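Kotholm Pudedlow Hand-Held Gripper Pair: Bench Review
May 24, 2021

The Pudedlow is a pair of hand-held grippers for recording manipulation demonstrations without an arm. We ran the kit for 14 sessions.

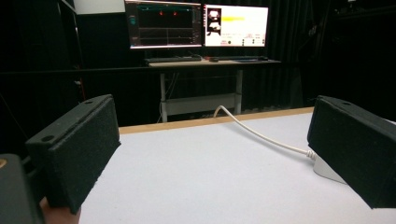 Finger padding is the first thing to check on any kit of this type. Kotholm covers its blocks in a textured, felt-like black material, and the corded white plastic on our bench seldom slipped in it. Fingers stayed parallel under load -- the older Langat pair did not.

Tracking relies on a dotted triangular plate on the outer side of each gripper. Turn the wrists too far inward and the pose drops out. The trailing cable on the left unit also limits reach across the board.

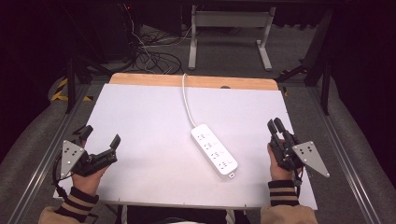
Wear and price

We logged 1,000 grasps. Pad edges look slightly rough and frayed on one finger, and grip is unchanged. The pair costs $2,040, pads included.
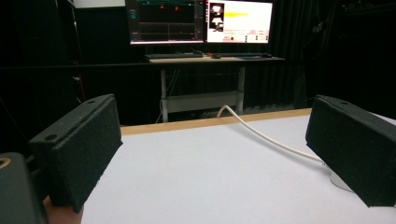 Brian Mfinanga writes that his pads lasted until August, and that he would buy the Pudedlow again if spares shipped faster.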